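件名: Re: 【受入手続連絡会】一時滞在施設における面会受付および書類送達の取扱変更について 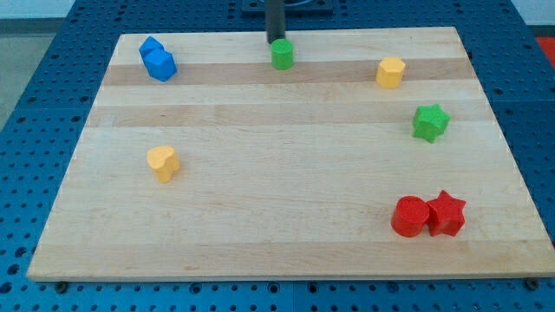 図1 木製の板と青い有孔天板

受入手続連絡会 会員各位

平素より本会の活動にご協力を賜り、厚く御礼申し上げます。事務局のマージョリー・グッドールです。

先に会員のディーン・パーソンズ氏より、オークリー一時滞在施設における面会受付および書類送達の取扱変更についてご照会をいただきました。同施設の運営受託者であるウメダム社および法律扶助団体フラルニコに確認いたしましたので、下記のとおり回答申し上げます。ご照会の本文は、参照の便宜のため項目ごとに引用しております。

> Dean Parsons 様からの投稿:
>
> 事務局御中
>
> オークリーの施設で庇護申請の審査を待つ方々への面会について、2月から受付方法が変わったと聞いております。当方の相談員が先週の土曜日に訪問したところ、事前登録がないことを理由に入館を断られました。従来は、会員団体の身分証と委任状の写しを提示すれば当日の受付が可能でした。
>
> 1. 事前登録はいつから必須となったのでしょうか。また、会員団体への通知はあったのでしょうか。

登録制への移行は2月の運用改定によるものです。ウメダム社によれば、改定の通知は施設の掲示板および登録済みの法律事務所宛ての書面により行われました。本会の会員団体のうち法律事務所として登録されていない団体には、書面が送付されておりません。本会事務局にも事前の連絡はなく、この点については同社に対し、文書で改善を申し入れました。

なお、今回入館をお断りした件について、同社は受付担当者の対応が改定後の手順に沿ったものであったと説明しております。一方で、代替の面会日時を案内しなかったことについては不備を認めており、貴団体の相談員の方には、同社の窓口責任者であるマーヴィン・クラブトリー氏から直接連絡が入る予定です。

> 2. 登録に必要な書類と、処理に要する日数をご教示ください。申請者の中には面接の期日が迫っている方がおり、通訳を伴った打合せの時間を確保できるかどうかを懸念しております。

登録に必要な書類は以下のとおりです。

- 団体代表者の署名がある面会者名簿
- 面会者本人の身分証明書の写し
- 申請者本人の署名がある委任状または面会同意書
- 通訳者が同行する場合は、その氏名および対応言語を記した届

処理日数は、書類がすべて整った日の翌日から起算して4開庁日です。面接期日が登録完了前に到来する場合は、期日通知の写しを添付し、申請書の備考欄に「期日優先」と記載してください。この場合には、登録の完了を待たずに面会枠が仮に割り当てられます。仮の割当ては一回限りであり、二回目以降の面会には通常の登録が必要となります。

通訳者については、面会者とは別の様式を用いることにご注意ください。同一の様式に併記した申請は、受理されずに返戻されます。電話による通訳を利用する場合、通訳者の登録は不要ですが、電話設備のある面会室を予約時に指定する必要があります。

> 3. 施設内の方に宛てた決定書や補正依頼の送達について、本人への到達が遅れている例が複数報告されています。不服申立ての期間は、どの時点から計算されるのでしょうか。

送達の遅延については、フラルニコのモンセラート・パチェコ氏から資料の提供を受けました。同団体の集計によれば、調査対象期間に施設宛てに発送された書類は3,229通であり、そのうち本人の受領署名がない、または署名の日付を確認できないものが396通ありました。これらには決定書以外の一般通知も含まれます。したがって、この数をもって直ちに申立ての機会が失われた件数とみなすことはできません。

期間の起算点について、ウメダム社は施設の受領簿に記載された日付を審査機関に報告しているとのことです。フラルニコは、本人が書類を受け取った日を基準とすべきであるとの見解を示しており、双方の理解は現時点で一致しておりません。本会としては、審査機関に対し書面による見解を求めることといたしました。

回答が得られるまでの間、会員団体におかれましては、安全のため受領簿の日付を基準として期限を管理してくださいますようお願いいたします。併せて、本人が実際に受け取った日を面会記録に残し、封筒も保管してください。期間経過後の申立てとなった事案については、遅延の経緯を記した陳述書を添えて、フラルニコの窓口にご相談ください。

> 4. プルトゥニコの予約システムに登録した情報は、どの範囲で共有されるのでしょうか。申請者の中には、本国の関係者に所在を知られることを強く恐れている方がおります。

プルトゥニコに登録された面会者および申請者の氏名は、施設の受付担当者および運用管理者が閲覧できる設定となっております。相談内容の記載は求められておりませんので、備考欄には期日に関する事項以外を記入しないでください。備考欄の上限は500文字ですが、事案の概要を記す目的で設けられた欄ではありません。

所在の秘匿について特別な配慮が必要な方の場合は、システムに入力せず、書面により窓口責任者宛てに申請する方法が認められております。封筒の表には申請者の氏名を記載せず、団体名と「面会登録書類在中」の文言のみを記してください。

> 以上、ご多忙のところ恐れ入りますが、ご回答をお願いいたします。
>
> ディーン・パーソンズ

以上がご照会に対する回答です。

本件に関する会員団体からの事例報告は、デニーズ・ブラックバーンが取りまとめます。報告に際しては、申請者の氏名、生年月日および事件番号を伏せ、書類の種別、受領簿の日付、本人が受け取った日の三点を記載してください。本メーリングリストには申請者を特定し得る情報を投稿せず、個別の事案は事務局宛てに直接お送りくださいますようお願い申し上げます。

審査機関から見解が示されましたら、本リストにて改めてお知らせいたします。

受入手続連絡会 事務局
マージョリー・グッドール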